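Two Jaws, One Handle

The handheld gripper has become the cheap way to teach an arm. A person carries the tool, does the chore, and the recording stands in for hours of teleoperation. What the method leaves open is the jaw, and in May the workshop at Prirkitz spent its bench time on that question.

Paraschiva Nistor ran the comparison. Two sets of pads were tried on the same handle: a flat pair from Doretti and a notched pair from Amard. Each set did 500 grasps, 1000 in all, on bottles, pouches and folded cloth. A Manole controller logged jaw width and motor current.

The flat pads closed faster and were easier to clean. They also let round bottles roll when the wrist turned past level. The notched pads centered a bottle without help from the operator, but thin pouches tended to bunch in the bottom of the notch and had to be gripped again.

Weight mattered more than Nistor expected. "After eight trips to a shelf, people start steering with the elbow," she says. "The arm can't copy that." Sessions were shortened, and the count of usable recordings went up.

Camera placement was the last variable. A wide lens set behind the jaw keeps both pads in view for the whole grasp - useful for training, less so for judging distance. Straight edges bend badly toward the border, and the correction step costs up to 8 milliseconds per image on the workshop's computer.

The notched pads stay on for the next round. The flat set goes back to Doretti with notes on the rubber.

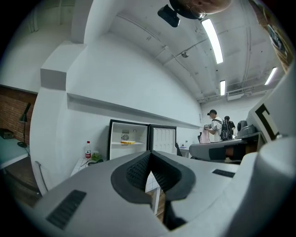 The view over a handheld gripper, with its dark textured pads set in a V-shaped notch and an open mini fridge across the room.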